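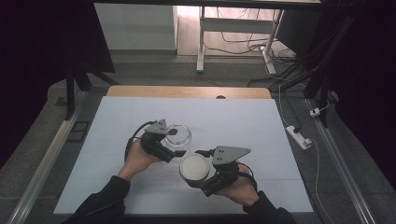
Plugin hooks and page caching in Ovis: speaker notes

Slot is the one after the coffee break. Slides are numbered in the bottom corner; the notes follow the same numbers.

Slide 1. Title
Say what the talk covers: how third-party plugins for the Ovis video CMS attach to the page build, and what happens to the page cache when they do. Theme work is out of scope. Anyone running a stock install with no plugins can treat this as background.

Slide 2. Starting point
The site used throughout is Kinsella, a video catalogue with 4000 pages and 3 plugins: social login, related videos, and a comment counter. All of them were bought or written separately, and none was tested with the others before going live. Page cache is the built-in one, writing flat files to disk.

Slide 3. Order of the page build
Go through the diagram from left to right. Request comes in, router picks a template, data is loaded, "before_render" hooks run, template is rendered, "after_render" hooks run, output is written to cache and sent. Point out that the cache write is last. Whatever a plugin has put into the page by then goes into the file.

Pause on this slide. The rest of the talk depends on it.

Slide 4. The social login fault
The login plugin hooks into "after_render" and replaces a marker in the header with the visitor's display name. With the cache off, it works. With the cache on, the first visitor's name is stored and served to every later visitor until the file expires. No session is shared and no account can be opened this way, but a name is still shown to people who should not see it.

Expect a question on whether logged-in users skip the cache. They do on a default install. The plugin sets its own cookie, which the Ovis cache check does not look for, so the request is treated as anonymous.

Slide 5. Two ways to fix it
First: add the plugin's cookie name to the bypass list in the config file. One line, no code. Every signed-in visitor then gets an uncached page, and server load rises with the number of sign-ins.
Second: leave the marker in the cached page and fill it in the browser with a small request after load. More work, and the header changes visibly for a moment on slow connections.
Kinsella uses the second. Show the code on slide 6.

Slide 6. Code
Read out only the hook registration and the endpoint. The endpoint must send "Cache-Control: no-store". Leave the error handling for people to read afterwards.

Slide 7. Query counts
With the related videos plugin on, a category page with a cold cache made 259 database queries. The plugin asks for tags one video at a time inside the template loop. Moving the lookup to "before_render" and fetching all tags in a single query removed the repeated calls. Explain that the cache had hidden this - the problem only showed when the whole cache was cleared and crawlers arrived before visitors did.

If short of time, skip to slide 9.

Slide 8. Hook priority
Hooks with the same priority run in the order the plugin folders are read, which is alphabetical on some servers and arbitrary on others. Always set the number. The comment counter has to run after related videos, so on Kinsella they are set to 20 and 10. Lower runs first.

Slide 9. Gasurard
Gasurard is the command-line checker. It loads each plugin on its own, builds a page twice with different session data, and compares the two outputs. Any difference is listed with the name of the hook. It does not execute JavaScript and it will not find slow queries. Demo: run it against the old login plugin, then the new one. Terminal font size up before starting. If the venue network is down, use the saved output in the demo folder.

Slide 10. Moving to Taden
Taden is the replacement plugin interface. Plugins declare whether their output varies by visitor, and the cache reads that declaration. Old hooks still work through a wrapper, but the wrapper assumes output does not vary, so the slide 4 fault carries over unchanged. Say this twice.

Slide 11. Questions
Leave the config line from slide 5 on screen. Repeat each question into the microphone for the recording.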